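# The Flower Shift

The training room at Sukport has no windows and one clock, which runs fast. Work starts at 7 in the morning. By then someone has already loaded the first task of the day, and it is nearly always one that a child could do in ten seconds.

Put the stem in the vase. Lay the card flat. Move the cup to the mat. The operators at Sukport do these jobs with a robot's arms instead of their own, over and over, so that the robot can one day do them alone. They wear a headset and hold a controller in each hand. When they move, the arms move. Everything is recorded: the views from the wrists, the angle of every joint, the moment each gripper opens and closes.

Somkiat Chaimongkol runs the morning shift. He came to the job from a picture-framing shop, where he cut mats and glass, and he still talks about the work as a trade. A new hire can finish a simple pick on the first day. A new hire can't do it well for weeks.

"They all grab," he says. "They see the thing, they go straight at it, they squeeze. You have to teach them to arrive first and close second."

The company makes demonstrations for other firms. Its largest customer this year is Isik, which is building a two-armed machine for hotel and care-home rooms. Isik's list of chores runs to 525 entries, and many of them involve things a machine would rather avoid: soft things, thin things, things that roll. Flowers are on the list in 12 forms. The operators call that block of work the flower shift, even when it only lasts an hour.

Part of it is done on real tables. The rest is done in simulation, where the operator uses the same controllers but the arms, the table and the flowers are all computed. Switching between the two takes some getting used to. On a real table a stem drags on the lip of the vase and the operator hears it. In simulation there is no sound at all, and the operator has to judge contact by watching for a leaf to shift or a stem to stop following the hand.

The advantage is the reset. When a real vase goes over, someone walks across the room, sets it upright and puts the flowers back. A simulated one takes a button. Sukport can also change the table, the lighting and the floor between attempts, which Isik wants, as its robot will have to work in rooms it has never seen.

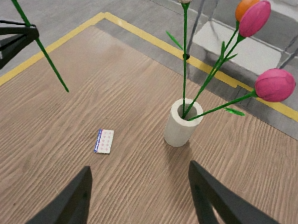

*A simulated flower task, with one gripper holding a stem clear of the vase.*

Chaimongkol teaches the stem task in stages, and he starts with the grip. Pick a point too low and the fingers meet the rim before the stem is in. Pick a point too high and the bottom end swings about with every small motion of the wrist. He asks beginners to practice holding a stem still for a slow count before they go anywhere near the opening.

Then comes the approach. Flowers already in the vase lean wherever they like, and a heavy bloom that has tipped over to one side takes up part of the rim. The operator has to find the open part, bring the end of the stem over it, and only then come down. People who have arranged flowers at home tend to aim for where the bloom should end up. Chaimongkol wants them to forget the bloom completely and look at the cut end.

"The flower is luggage," he says. "You're parking the stem."

The last stage is letting go. It sounds like nothing, but a good share of rejected recordings fail there. The stem is in, the operator relaxes, the fingers open a little unevenly and the whole bunch turns. Or the arm backs out along the wrong line and takes a leaf with it. A recording like that may look fine at normal speed. A reviewer will find it on the second pass and mark it down.

Each recording gets a review. Sukport employs two people who do nothing else, and they sit at the far end of the room with their backs to the operators. They look for a clean start, steady motion, no long pauses and a clear finish. They also tag mistakes that were caught and fixed, and those are kept apart, in a folder of their own.

That folder caused an argument last year. The first customers wanted only perfect runs. Closetti, a small company working on wardrobe and laundry robots, asked for the other kind. Its engineers had trained a machine on spotless demonstrations and found that it froze the first time a hanger slipped. It had never been shown what to do next. So Closetti paid for recordings in which the operator fumbled, stopped, backed up and tried again.

Operators found this surprisingly hard. After months of being told to be smooth, they were asked to miss, and most of them missed in a way that looked like acting. The arm would swing wide of the hanger by a hand's width, which no tired or hurried person would do. Chaimongkol ended up taking his recoveries from ordinary sessions, usually late ones. He now lets beginners record from the second day, before they are good, and saves much of what they do.

There is an older way to show a robot a task, and Sukport still uses it. In a side room stands an arm from Ekström with a handle bolted just above the gripper. The joints go slack when a button on the handle is held down, and the teacher simply pulls the arm through the job. It suits anything with pressure in it – wiping, pushing a drawer shut, pressing a lid until it seats. The hand feels what the robot feels, more or less.

The drawback is that the teacher's body is in the way. Cameras pick up sleeves and elbows, and a robot that learns from those pictures can come to expect an elbow. It is also tiring. The arm moves easily enough for a few minutes, but Chaimongkol limits people to 35 minutes on the handle before they swap.

Remote control has its own strains. The wrists go first, then the eyes. Operators have no sense of touch through the controllers apart from a faint buzz when the gripper closes on something, and several of them turn that off. They learn to read force from sight. A stem bowing slightly means too much. A card that slides when the finger lands on it means the finger came in at an angle.

Small flat objects are the job that operators like least. A thin card lying on a table gives a gripper no edge to hold, and there are only a few ways around it. One finger can press down and drag the card to the side of the table, where the other can get underneath. Or both arms can work together, one pinning and one lifting. Isik has asked for both methods, and for the operators to choose between them without being told, so that the choice gets recorded too.

What Isik does with all this happens somewhere else. Files go out in the evening, and a few weeks later a short report comes back with a list of tasks that need more. In December the list had stems on it again. The robot could place one in an empty vase and did poorly when the vase was crowded. It came down straight, met a stem that was already there and kept pushing.

Chaimongkol read the report twice and then went through his own team's recordings to find out why. In nearly all of them the new stem went into a gap that was already open. His operators were good at spotting gaps, so they seldom had to make one. Nobody had shown the robot how to nudge a stem aside, or how to come in at a slant and slide down along the inside of the rim.

He wrote a new instruction sheet that afternoon. Fuller vases, more leaning blooms, at least one stem across the opening. The operators complained that the task had become twice as long. He tried it himself that evening after the others had gone, and needed four attempts to get a run he was willing to send to review.

The reviewers sent it back. He had paused too long over the rim.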